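From: Brynhildur Juhl
To: wekamari-users
Subject: Re: Wrist view only?

Sólveig Bjarnason wrote:
> Does the policy cope on the wrist view alone? Lund says yes.

Up to a point. We gave it 2000 episodes and 14 of our own held-out starts, and it managed 11. The other three began with views like so:

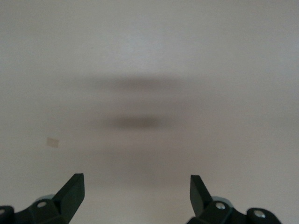
2. What I'd try next

Blur score per step, and drop the worst. It had dark smudges and a tan patch to go on. I've made career choices with less.

Brynhildur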